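Tradthorpe Family Resource Center
A thread on sorting and storing the playroom toys, for families, room leaders and partner playgroups. Please read to the end before your next session.

1/ The Center has revised its arrangements for the playroom toys. The new arrangements take effect in September and apply to all rooms, including the Sunday drop-in. They replace the notice posted beside the sign-in desk last spring.

2/ The previous system relied on large mixed bins. Families told us that children emptied a whole bin to find one item, and that the remainder stayed on the floor until closing. Room leaders reported the same. We thank everyone who took the time to complete the comment cards. We received 71 of them.

3/ Under the revised system, toys are kept in small boxes that a child can carry. Each box has a handwritten label on the front. Boxes return to the same shelf at the end of every session, whether or not they have been opened.

4/ The Center has 230 boxes and trays across its rooms. A good number are former food tins and snack tubs donated by families. These remain welcome, provided they are clean, have no sharp rims and close without force.

5/ We have been asked whether the Center intends to buy a matching set of containers. It does not. Children recognize a box by its color and by the picture on it well before they can read the label, and mixed containers serve this purpose very well.

6/ Labels. Please write in dark marker on a plain white label, in lower-case letters, using the word a child would use. "Food" is preferred to "role-play provisions." A label that has been crossed out twice should be replaced.

7/ Families whose home language is other than English may add a second word beneath the first. Several boxes in the Nastov room already carry labels in two languages, and we would be glad to see more.

8/ Play food. This is the most frequently borrowed category and the one most often returned incomplete. Vegetables, plates and bowls are stored together. Cups are stored separately, because they are washed after every session.

9/ Cut-apart vegetables should be returned with their other halves where these can be found. If a half is missing, return the piece anyway. Room leaders keep a tray of unmatched pieces and go through it at the end of each month.

10/ Animals and figures. These are stored apart from the play food. Small accessories such as tools, hats and saddles stay with the figure if they are attached, and go in the accessories tray if they are not. Please do not glue accessories in place. We have had to retire several figures for this reason.

11/ Foam blocks and wooden blocks. The two are kept in different boxes. Foam marks easily when it is stored under wood, and the foam set in the Østergaard room is already on its second replacement. Wooden blocks belong on the lowest shelf at all times.

12/ Rings, balls and loose parts. A loose part is any item with no fixed use – a ring, a branch shape, a lidded ball, a length of ribbon. Children sort these in ways adults do not expect, and room leaders are asked to leave a child's arrangement in place until the session is over.

13/ Household items. Care supplies such as cotton swabs, tissues and bandages are the property of the room and are not toys. Where they are found among the toys during tidying, they should be handed to the room leader and returned to the supply cupboard. Opened supplies are not put back into use.

14/ Tidying begins 10 minutes before the end of each session. The room leader will announce it once. Music may be played if the group wishes.

15/ The order of work is as follows. A blanket is spread on the floor. All loose toys are brought to the blanket. Boxes are brought down from the shelf one at a time, filled, checked and put back before the next is opened.

16/ We ask that boxes not be filled directly from the floor. When toys are gathered on the blanket first, misplaced items are noticed early and small pieces are less likely to travel under the furniture.

17/ A plain or checked blanket is best. Heavily patterned blankets make small figures difficult to find. Blankets are shaken outdoors and folded over the rail by the back door.

18/ Children are invited to take part and are not required to. A child who wishes to finish a game may do so at the side of the blanket. In our experience the younger children often prefer to carry the boxes, and the older ones to do the sorting.

19/ Sorting at the blanket, with the drawer unit behind:

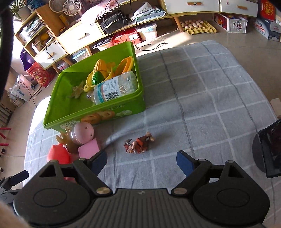 Play food in the green box, with a few toys still to be put away. The cotton swabs go back to the room leader.

20/ Drawers. White drawers hold paper, crayons, tape and dressing-up items. They do not hold toys with small pieces. Drawers should be closed fully before children leave the blanket, and no box should be left standing on an open drawer.

21/ Stools and chairs are moved to the edge of the room before tidying starts and are brought back afterward. Please lift them. The floor in the Østergaard room was refinished over the summer and scratches easily.

22/ Broken toys. Any toy with a crack, a loose seam or a sharp edge is removed on the day it is found. Place it in the gray tub at the desk with a note giving the room. Please do not return it to its box for someone else to deal with.

23/ Washing. Plastic toys are washed in warm water with mild dish soap and left on racks overnight. Wooden items are wiped with a damp cloth only. A washing sheet is posted inside the supply cupboard door and should be signed by whoever completes the work.

24/ Borrowing. Families may borrow up to 4 boxes at a time for use at home. Boxes are checked out at the desk through Podeo, which now also sends the return reminder. Paper slips are no longer issued. Families without a phone or email address may continue to borrow in person.

25/ There is no charge for lost pieces. We ask only to be told, so that the contents card can be corrected and the next family does not spend an evening searching for something that is no longer in the box.

26/ Donations. We are currently able to accept play food, farm animals, plain wooden blocks and storage boxes with lids. We are unable to accept soft toys, battery toys or puzzles with missing pieces. Donations may be left at the desk during opening hours – please do not leave them on the steps.

27/ Partner playgroups using our rooms in the evening are asked to follow the same arrangements. A printed copy of this thread will be placed in each room folder. Groups that bring their own toys should mark them clearly and take them away at the end of the session.

28/ Large-print copies are available at the desk on request. Questions about the arrangements may be put to any room leader or sent by direct message to this account. Messages are read on weekday mornings.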